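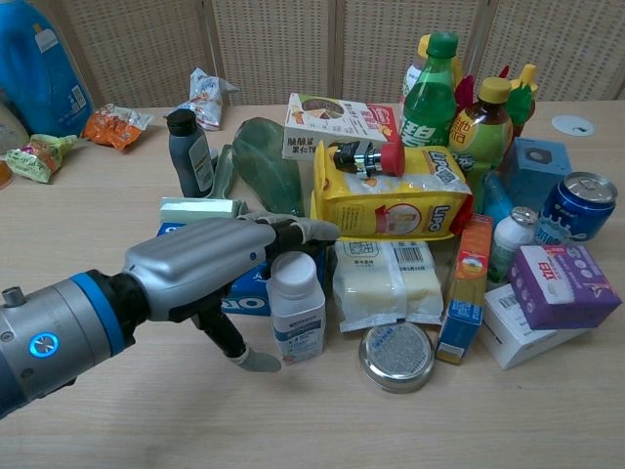

Groceries, household bits and a white medicine bottle sharing a table.

One trip for the milk and the medicine: Clovetti and the chemist join forces in Dalgleish

Monday, September 28, 2020

If you live out past the Vurard turn-off like I do, you already know how the weekly shop goes. You drive into Dalgleish, you do your groceries at Clovetti, you get all the way home, you put the kettle on, and then you remember the script you were meant to pick up for your mum. Back in the car you get.

Well, as of this morning there's a way around it! Clovetti and the Dalgleish chemist have started packing joint orders, so your bread and your blood pressure tablets can be picked up from the same counter or dropped at your door in the same run. I've been going on about this at the dinner table for a week and my family are very pleased that I now get to go on about it here.

The idea came out of the winter, when a lot of people in town were trying to keep their outings down. Xolani Msimang has had the Clovetti store for six years, and he told me he'd started noticing the same cars doing the same loop – his car park, then the chemist's, then often back to his because something had been forgotten.

"You'd see someone's shopping on the back seat while they stood in the queue over the road," he said. "Frozen peas and everything. I thought, we're only across the street from each other, surely we can carry a bag over."

So he walked across and asked Nosipho Mtshali, the pharmacist, whether she'd be interested. She was, but she wanted to take it slowly, and when you hear what's involved you can see why. Medicine can't just be tossed in with the spuds. Every script is still checked and packed by her own staff, sealed in its own bag with the name on it, and signed for when it's handed over. The Clovetti people never open it, and they don't know what's inside.

They did a quiet trial through August with customers who already had accounts at both shops. By the end of the month they'd sent out 200 orders, and only two went astray, both to do with a road that has the same name on each side of the creek. (If you've ever tried to get a couch delivered out there you'll know the one.) Both orders were found the same afternoon and the drivers now ring first.

Here's how it works for the rest of us. You phone or email your grocery list to Clovetti as usual and say you want a chemist order with it. Then you ring the chemist separately about your script, because the grocer can't take those details for you. Get both in by 10 am and they'll be ready from 2 pm. Pick-up is free, from the side counter at Clovetti, next to the fruit. Delivery in town is $5, and for those of us on the longer run out to Vakine it's $14, which did make me suck my teeth a bit until I thought about what I spend on fuel.

The Vakine run goes on Tuesdays and Fridays and it's 69 kilometres there and back, with stops at the properties along the way. I asked Xolani if there was any chance of a third day and he laughed at me, but in a nice way. It depends on how many people sign up, he said. There's one van at the moment and it also does the bread.

A few things won't be going on the van. Anything that has to be kept refrigerated at the chemist is pick-up only for now, as are some of the medicines that have stricter rules around them. Nosipho asked me to pass on that her team will tell you on the phone if yours is one of those, and that it's nothing to worry about, you'll just need to come in and show some ID. She's also happy for people to ring with questions. In fact she sounded keener on that than anything else we talked about.

"I don't want anyone to miss out on having a chat with us," she said. "If you've started something new, or you're feeling off, please don't wait for the delivery day. Pick up the phone."

Ordinary chemist lines can go in with the order too – sunscreen, bandages, vitamins, that sort of thing – and they'll be charged on the chemist's bill, so expect two receipts. I gather there was some talk of doing it all on one docket, and that the tills had other ideas.

I rang around a few neighbours to see what they made of it. One has already put her name down and wants to know if the hardware store will be next. Another said he likes going into town, it's the only time he sees anyone, and he'll be carrying on as he is, thanks very much. I can understand that. My own dad would walk to Vakine and back before he'd let another person choose his tomatoes.

For what it's worth I put my first order in this morning. Milk, eggs, a bag of flour, dishwashing liquid, Mum's script, and the fancy biscuits she thinks I don't know she hides behind the rice. It cost me two phone calls and I was off the second one before the toast popped up.

Clovetti is taking joint orders Monday to Friday. The chemist's phones are open from 8.30 am, and Nosipho says the quietest time to call is just after nine, once the school rush has cleared. If you don't have an account with either shop you can set one up at the counter, and you'll need your Medicare card for the chemist's side of things. Order forms are on the noticeboard by the post office if you'd like a paper one, and you can hand it in at either shop.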